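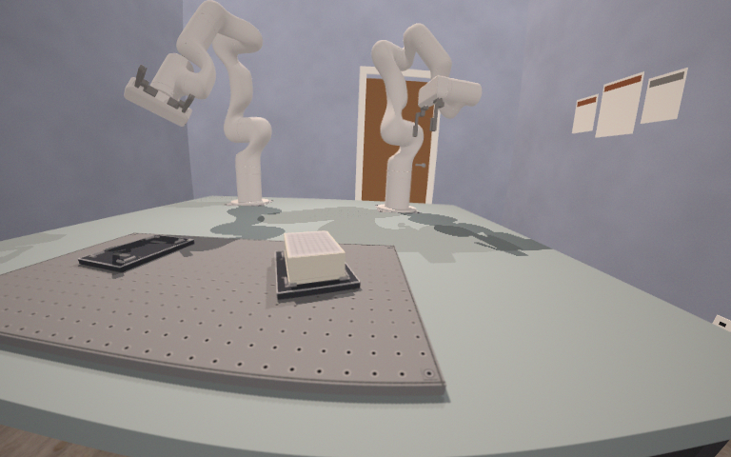
Nustum Bench: frequently asked questions

General

What is Nustum Bench?
Nustum Bench is a simulation package for laboratory automation. It gives you a virtual table with two robot arms, a perforated breadboard and a set of common labware, so you can write and try out handling routines before you run them on real equipment. It is made by Lollton and sold by licence.

Who uses it?
Mostly small labs that are planning to automate some of their plate and rack handling, and teaching departments that can't give every student time on a real arm.

Do I need to own a robot?
No. You can use the package on its own. If you do own a pair of supported arms, routines can be exported to them with the Lanz connector (see below).

What comes in the package?

What is in the standard room?
Two white arms with two-finger grippers, each on a round base, a table with a breadboard on it, an empty black tray, and a white rack on a black base plate. There is a door in the back wall and some posters on the side wall. These can be switched off in Room Settings.

Is the rack modelled on a particular make?
No, it is a generic rack resembling a pipette tip rack. If you need a rack to match your own supplier's, send us the drawing and we will quote for it.

Can I move things about?
Yes. Anything that rests on the breadboard snaps to the holes by default. Hold Shift while dragging to place it freely. The arm bases can also be moved, but only while the simulation is stopped.

How many objects can I add?
The limit is 400 per room. Most people will slow their computer down well before that.

Can both arms work at once?
Yes. Each arm has its own script and they share one clock. Collision checking between the arms is on by default. We suggest you leave it on.

Why do the posters have no writing on them?
They are blank textures. You can load your own pictures in Room Settings, under Walls.

Computers and installation

What computer do I need?
A desktop or laptop with a separate graphics card and 20 GB of free disk space. It will run without a graphics card if you turn shadows off, but the camera views are slow.

Does it need an internet connection?
Only to activate the licence and to fetch updates. After that it works offline. Licences on offline machines need renewing by file once a year, and the form is in your account.

The arms appear but won't move. What is wrong?
Check that the simulation is not paused. If it is running, open the Messages panel and look for error 44, meaning that the arm has no script attached. Attach one and press Reset.

The gripper closes on the rack but doesn't lift it.
Grip force is probably set too low. The default suits empty trays. Raise it in small steps, and check that the fingers are meeting the sides of the rack squarely and not catching the base plate underneath.

Using it with real arms

What is the Lanz connector?
An add-on that turns a finished routine into commands for supported arms. It is charged separately. The list of supported models is on the Lanz page and is updated when we have tested a new one.

Will a routine that works in the simulation work on my bench?
Usually it will need some adjustment. Table height, the exact position of the breadboard and wear in the fingers all make a difference. Run it at low speed the first time, with nothing in the rack, and keep within reach of the stop button.

Can I bring in measurements from my own bench?
Yes, through the Calibration menu. You will need the position of each arm base and of at least three breadboard holes.

Prices and support

How much does it cost?
A single licence is £3,657, paid once, with updates for the first year. Teaching licences are priced by class size. Please ask for a quote.

Is there a trial?
Yes. The trial has the standard room and one arm script. You can't export from it, but saved work will open in the full version.

What happened to Sarkosach?
Sarkosach was the earlier name of the room editor. It is now part of Nustum Bench. Old room files still open, though lights may need setting again. Sarkosach licence holders can upgrade at a reduced price until the end of February.

How do I get help?
Use the support form in your account and attach your room file and the message log. The desk closes at 5 pm.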